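Two Grippers, One Wrist Camera and a Lot of Marble

I've spent most of the summer arguing with a pair of fingers. They're angled, they're black and gray, they lean toward each other a little, and they don't exist. They live in a simulator on my desk, bolted to the end of an arm that also doesn't exist, and every morning with my first coffee I send them off to pick things up.

It started back in January, when a small maker of packing equipment asked me which gripper they ought to buy. They'd narrowed it down to 2. One was the Jendent, a plain parallel gripper with stiff, angled fingers. The other was the Shehu, which has softer fingers that bend around whatever they touch. I told them I'd try both in simulation first and get back to them in a couple of weeks (you can stop laughing now).

I do my testing in a package called Zerkgate. It isn't pretty and the menus look like somebody's tax return, but it lets me swap out one gripper for another without rebuilding the whole arm, and it gives me a camera on the wrist, looking straight out past the fingers. I love that camera. Put a camera up on a wall and every grasp looks reasonable! Move it down to the wrist and you find out what the controller has to work with, which is often one big flat side of something and not much else.

That was the first thing I got wrong, by the way. I'd set up my comparison with nice friendly objects, all with obvious edges and different colors, and the Jendent sailed through them. So did the Shehu. I ran 500 grasps with each and the scores were so close that I might as well have flipped a coin. I was pretty pleased with myself for an afternoon. Then I looked at what the customer packs, and it's flat stuff. Panels, trays, boards, big plain sides with no print on them.

So I threw out the friendly objects and built a meaner set. Plain gray shapes, large ones. Panels with loud swirly patterns in red and orange. A marble texture with so much veining in it that it makes my eyes water if I stare at it too long. The idea was to give the vision side a hard time in two directions at once, too little to look at and far too much, and see which gripper could put up with the bad guesses that came out of it.

And wow, did it get bad guesses. On a plain gray face the depth estimate wandered all over the place as the gripper got close. There's just nothing for it to hold on to. On the marble it was oddly confident and oddly wrong, because it kept deciding that a dark vein was an edge. I watched the Jendent line itself up beautifully on a vein and close on thin air, over and over, like a very serious person trying to pick up a shadow.

Now for the fingers themselves. The Jendent's stiff ones are easy to live with. You know where the tips are at any moment, the math is simple, and when they miss they miss cleanly. The slant helps, too, when you're sliding in beside a board that's leaning on something. What they can't do is forgive you. If the arm comes in a few degrees off, one tip lands early and shoves the part away, and then you're chasing it across the table.

The Shehu is the opposite kind of animal. Come in crooked and it folds a bit, finds the surface, and hangs on. I wanted to hug it the first time I saw that. But soft fingers are a pain to simulate! My computer sounded like a hair dryer. A run that took 30 minutes with the Jendent took most of a day with the Shehu, and I'm still not convinced that the bending in Zerkgate matches the bending in real life. Soft stuff is where simulators tend to fib.

Then there's the controller, which I'd figured I could leave alone. I'd been using the stock one, and it moves the arm to a spot, stops, thinks, and closes. A friend at another shop talked me into trying the Dorkitz, which keeps correcting all the way in. Switching took me one evening and a bag of pretzels. I reran the mean set with the Jendent, same objects, same lighting, same seed, and on the gray panels it missed 34 fewer grasps out of the 500. I hadn't touched the fingers at all.

That one stung a little. I'd put months into comparing fingers, and a good chunk of what I'd been blaming on them was the arm stopping to think at the wrong moment. The Shehu got better with the Dorkitz as well, only by less, I guess since it had been covering up for the old controller all along.

The lighting is my next headache. I've kept it dim and even so far, which keeps things fair but isn't how anybody's packing room looks at four in the afternoon with the sun coming in sideways. I want to turn the lights up, move them around, and see whether the marble gets worse. I also want to try opening the fingers wider on approach. I keep them well apart now, but there's room for a few more millimeters, and on a wide panel that might save me a few of those early bumps.

As for what I told the customer, I said to get the Jendent, put the Dorkitz on it, and spend what's left over on a better camera. If their parts were lumpy or squishy I'd have gone the other way without blinking. They've ordered one to try. I've already asked if I can come and watch, and I'm bringing my own list of panels. 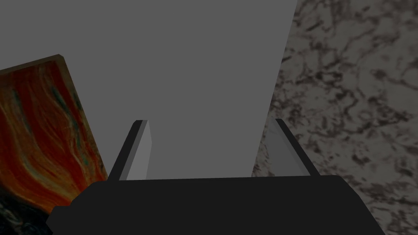
Shehu owner for two years now, and I'd push back on the soft fingers being only for lumpy parts. We run ours on flat trays all day and the trick is to slow down the last inch of the approach. Would love to see the same 500 grasps with the Shehu at half speed before you write it off. Agree completely on the controller, though. We changed ours last and should have changed it first.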